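Chapter 6
Short-Term Tenants and Market Days
Text revised 2020-08-15

By the end of this chapter you should be able to tell a license from a lease, pick a workable spot for a short-term stall, set a fee, and write the one-page notice that goes to the permanent stores before a market opens.

Chapter 5 dealt with tenants who stay for years. This one deals with tenants who stay for a weekend, a month or a season: the candle seller on a cart, the calendar shop that appears before the holidays, the craft market in the center court.
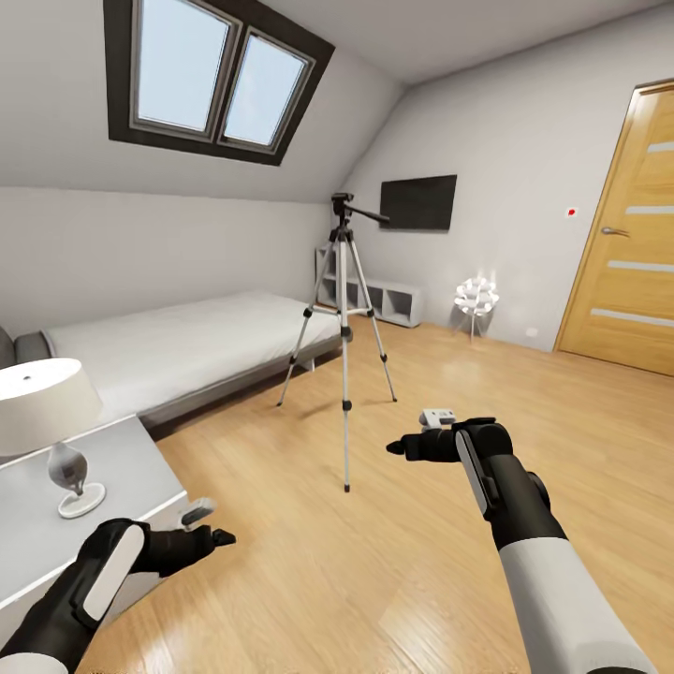
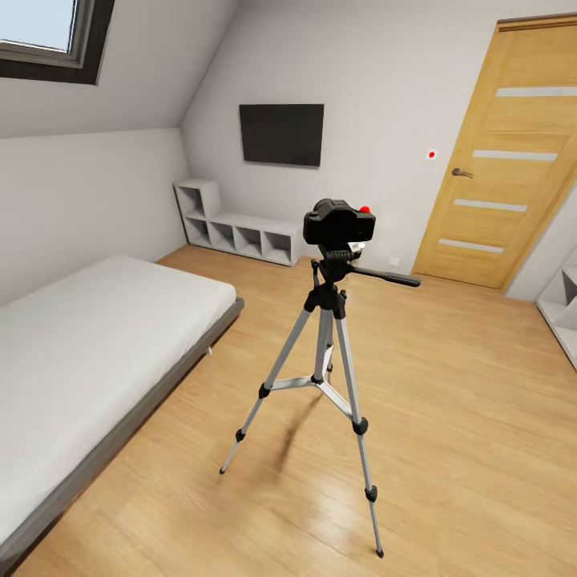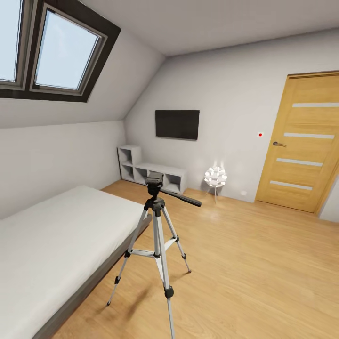 Ermelinda Antunes holds that a center manager learns more from one bad market than from a year of full occupancy, and that the lesson is nearly always about where the stalls were put. She adds that the permanent tenants will forgive a dull market but will not forgive one that blocks their windows.

Both points come up again below, so keep them in mind while reading the Quintela case.

6.1 What counts as short-term

A short-term tenant is anyone who sells in the center without a standard lease. Most centers draw the line at one year. Below that, the agreement is usually a license, which gives permission to use a space but does not hand over control of it. The manager can move a licensed stall from one end of the hall to the other if the agreement says so. A tenant with a lease cannot be moved that way.

There are three common forms. Carts and kiosks stand in the common area and are fixed in size. Pop-up stores take over an empty unit as it is, often with the last tenant's shelves still in it. Market days bring in many sellers at once, and they share a single set of rules and a single organizer. The organizer may be the center itself or an outside firm that pays one fee and collects from the sellers.

Students often treat the three as one thing. The paperwork looks alike, but the daily work does not. A cart needs power and a lockable cover. A pop-up store needs keys, a meter reading and somebody to check the alarm. A market day needs a loading plan, and the loading plan is where most of the trouble starts.

6.2 The Quintela case

Quintela is a two-level center at the edge of Pilden. At the time of this case it had one large department store, Clonder, at the north end and a grocery store at the south end. Shoppers parked near the grocery store, did their shopping and left. The middle of the center was slow and the upper level was slower.

The manager decided to hold a craft and food market over one weekend in June. The center court had 3,000 square feet of open floor after the fire lanes were taken out. An outside organizer, Gikbridge Markets, agreed to fill it and to pay the center a flat fee of $1,000 for the weekend, plus cleaning.

The first plan put the stalls in two rows running north to south, with food at the Clonder end. The reasoning was simple. Food draws people, and Clonder wanted people. The plan went out to tenants nine days before the market. Clonder's store manager approved it the same afternoon. Two smaller stores, a shoe repair shop and an optician, did not answer, and their silence was taken as agreement.

On the first morning the rows were set up as drawn. The line for the food stalls ran back along the west side of the court and stood in front of the optician's door. The optician had appointments booked all day. By noon there had been two complaints in writing and one phone call to the owner of the center. The food stalls were turned to face the other way during the lunch break, which meant cutting the power to half the court for 25 minutes.

Sales for the market as a whole were good. Clonder reported a better weekend than usual. The grocery store noticed no change. The optician asked for a rent credit and received part of it.

Read the case again and mark each point where a different decision could have been made. Most readers find the placement of the food stalls first. Fewer find the notice. Nine days is enough for a store with an office staff and a district manager. It is short for an owner who works alone at the counter and reads the mail on the weekend.

6.3 Lines are part of the stall

A stall takes up its own floor plus the floor its customers stand on. Plans drawn to scale often show the first and leave out the second. For craft stalls the extra space is small, as shoppers drift along and seldom stand in line. For food it is large and it moves. It will follow a wall, a planter or a row of benches, and once a line has formed people keep joining the end of it wherever that happens to be.

A practical method is to draw the line on the plan as if it were a piece of furniture. Start at the serving point and decide which way it will run. Put a rope or a sign at the turn. Then walk the route and note every door it passes — including service doors, which are easy to forget because shoppers do not use them.

Some managers set a fixed allowance. At Quintela the rule for later markets was 300 square feet of waiting space shared among the food stalls, marked on the floor with tape before anyone unloaded. The number suited that court. It should not be copied to another center without a look at the floor.

6.4 Setting the fee

Fees are set in one of two ways. A flat fee is easy to collect and easy to explain. The risk of a rainy weekend falls on the seller. A percentage fee ties the center's income to sales, and it requires sales records that small sellers may not keep well. Mixed fees exist, with a low flat amount and a share of sales above an agreed level.

For a first market a flat fee is normally the better choice. Nobody yet knows what the sales will be, and an argument over percentages will use up time that the loading plan needs. Move to a mixed fee once there are records from two or three events.

Do not set the fee by looking at empty rent. The court was never going to be leased, so there is no lost rent to recover. Work instead from cost: cleaning, extra security hours, power, printed notices, and the hours of the person who answers the phone. Add the margin the owner expects. If sellers will not pay that amount, the market should be run as promotion and charged to the marketing budget, and the owner should be told so in advance.

6.5 The notice to permanent tenants

The notice should fit on one page. It gives the dates, the hours of setup and removal, a plan with every line and stall marked, and one name and number to call. It asks for a signed reply.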